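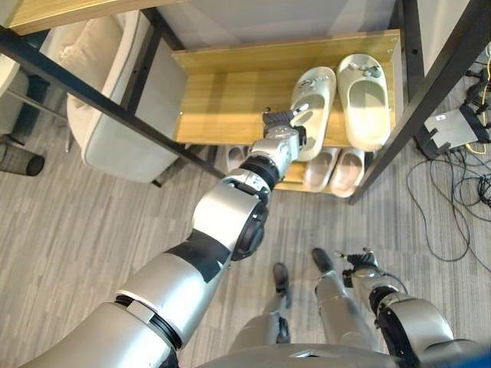
Figure 3. Head camera view, shoe rack task. Gripper beside the strap of a slide sandal on the upper shelf.

4.2 Gripper comparison

We ran the same tasks with two end effectors on the same arm. The first is the stock gripper (Drasora), a compact parallel unit. The second is the Clurier, a softer hand with more give in the fingers and a slower close. Same controller, same gains, same operator order for both. Swap time between the two was 22 minutes with calibration included, so we did blocks, not alternating trials. Yes, this leaves order effects in the data. See 5.3.

Each gripper got 50 trials on the shoe rack. A trial starts with the arm clear of the rack and ends when the target is released or the operator calls a stop. Three outcomes: clean, regrasp, fail. A regrasp is any opening of the fingers after first contact and before lift. Push of the shoe along the shelf without lift is a fail, even if the next attempt would have worked. Two of us (Shezi, Baloyi) labeled independently and argued over the rest.

Footwear was picked for thick soles and wide straps. Both matter. A thick sole gives the fingers a place to land but needs a wide opening, and a strap is easy to pinch but then the shoe swings. The operators were told to grasp by the strap edge or the sole edge, whichever came first, and to write down which. Not everyone wrote it down. We have the grasp site for all Clurier trials and for most of the Drasora trials, and the missing ones are left out of the grasp site analysis only.

Main result for the rack: Drasora had 6 fails, Clurier had 19. We expected the opposite. The soft hand was meant to be more forgiving of small position errors and it was, on the sole. On the strap it was not. The fingers flexed outward on contact and slid off before the close finished. Raising the close speed helped a little in pilot runs but tripped the current limit, and we did not want to change limits between grippers, so speed stayed at default.

The shelf itself is a problem for both. Little room to come in low. The approach has to be diagonal, and the elbow ends up over the neighboring shoe. Most of the stops were called for elbow clearance, nothing to do with the fingers at all. We report these separately, they are not counted as fails. Potgieter's view is that a shorter wrist would remove nearly all of them. We have not tested that.

4.3 Wrist camera
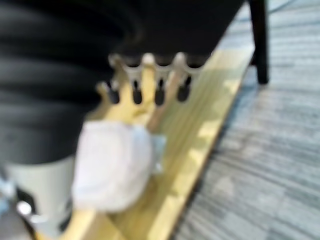

The second question was whether the wrist view is any use during the close, or only on approach. Operators had head and wrist streams side by side on one monitor. In a questionnaire after the blocks they said they looked at the wrist view "mostly" in the last part of the reach and then went back to the head view once the fingers were near the target. Reason given: blur. The wrist camera is small, exposure is automatic, and any quick wrist motion smears the picture enough that edges are lost. Object color survives, outline does not.

We considered fixing exposure. In November we tried a short setting in the Pillay lab and got sharper edges but a dark picture under the shelf, which the operators liked even less. Auto exposure was kept for everything reported here. A ring light is the obvious next thing to try, although reflections off a shiny finger may cancel the gain.

Mounting angle matters more than we thought. With the camera tilted toward the palm, the fingers take up a large part of the view and the target is hidden behind them at the moment of contact. Tilted away, the target is visible but contact is not. Radebe set the angle by hand at the start of each block and it was not measured, only checked against a reference picture taped next to the monitor. This is a weak point. A printed bracket with a fixed angle is now in use, but came too late for this data set.

4.4 Handled objects

Beyond footwear we ran a small set with long thin objects, to see whether the rack result was only about straps. Fewer trials, so no statistics, just notes.

Long objects are easy to grasp and hard to hold straight. With a narrow contact patch the object turns about the grasp point, and the turn starts as soon as one end leaves the table. The Clurier was better here – the softer pads wrap a little and resist the turn. The Drasora needed a grasp close to the middle, and operators got better at finding the middle over the block, which again is an order effect we cannot separate.
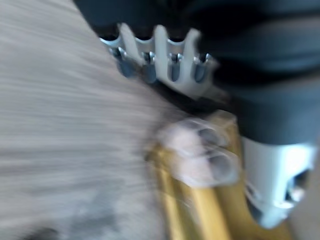
Cloth or soft material over a hard object was the worst case for both grippers. The finger closes on the soft part first, the controller reads contact, the close stops early, and the hard part is not held. Lowering the contact sensitivity fixes this and breaks the shoe trials. A per-object threshold would be fair in practice but it would make the comparison depend on our tuning, so we used one threshold througout.

Kandpal suggested using finger position at the stop as a second check: if the fingers stop wider than expected, close again with more force. We implemented this in the Rernska controller after the main blocks were done. It looks promising on folded cloth. No numbers yet, and the logs from that session use a different time base then the rest, so we leave it for later work.

Trials where the wrist stream dropped were repeated at the end of the block. Cable strain at the elbow was the cause each time. Cable rerouted, no drops afterward.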